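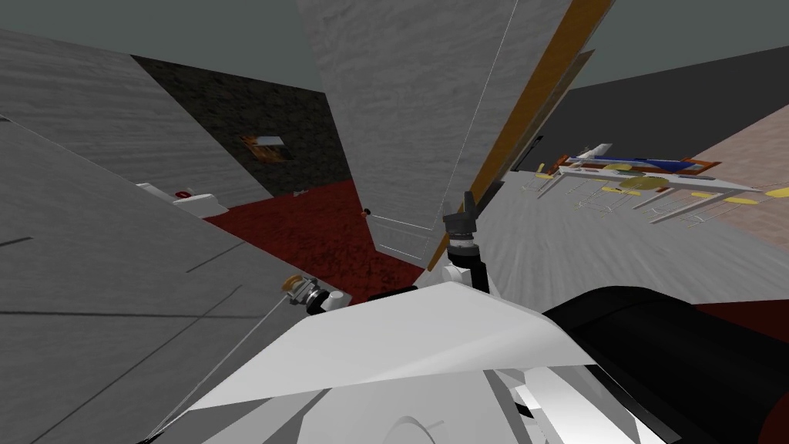 Figure 1. View from the robot's side in the simulated apartment, with both arm ends raised. The dining table and chairs are at the right.

4.2 Setting and tasks

Himwood cleans and resets short-stay apartments between guests. At the time of the study it had 17 attendants on its day shift and was bringing in a two-armed robot, supplied by Skevum, to take over part of the surface work. Before the robot was allowed into any apartment, each task was set up and rehearsed in a simulated one. The attendants were asked to take part in this rehearsal, and it is their part in it that we report here.

The simulated apartment has several kinds of floor and wall. Red carpet and a light gray floor lie on either side of a tall gray panel (Figure 1), and the attendants were quick to treat these as separate jobs. In their own work the change from carpet to hard floor is where they switch tools and where they put down the caddy. The first task list, written by the engineers, ran straight across it. After two meetings the list was split by floor type, and the attendants' name for the crossing point, "the turn," went into the software as a label.

The attendants worked in pairs at a screen in the Lubis office. One followed the robot's view and the other kept the task sheet. They could stop a run at any point and write a comment. We collected 994 comments over the trial, which ended in September. Most were short. Many dealt with order: what should be wiped first, what should be left until the end, when a room counts as done. Attendants had seldom been asked to put these things in writing, and several told us in interviews that they found it harder than the cleaning.

4.3 Edges and corners

Counters took up more of the discussion than any other item. A counter looks like one surface on a task sheet, but the attendants divide it into the top, the trim and the face below, and they use a different cloth pressure on each. 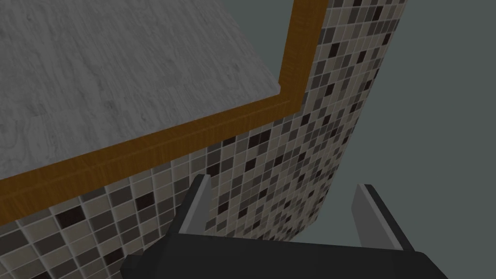 Vol. 9, No. 2, p. 80

The marble-patterned top in Figure 1's apartment is bordered by wood trim, with small mosaic tiles underneath that carry on around a curve. In the original plan the robot's job ended at the trim. The attendants objected, as guests complain about tile and grout more than about counter tops. The engineers' answer was that the curved part was slow to plan for and could stay with the staff. This was accepted, and it set the pattern for what followed – flat areas were given to the robot, and edges, curves and grout stayed with people.

The effect on the shift was easy to see once the new rota came in. Wiping flat surfaces had been the lighter part of the job and was used as a rest between heavier parts. With it gone, attendants spent over 20 more minutes of each shift bending or kneeling. The Sidik schedule, which assigns rooms by expected time, did not record this. It showed shorter room times and added rooms to match.

Attendants raised the problem at the next review, and the schedule was changed so that tile work was timed as a task of its own. Supervisors kept control of the room count. Section 5 takes up how that decision was made and who was present.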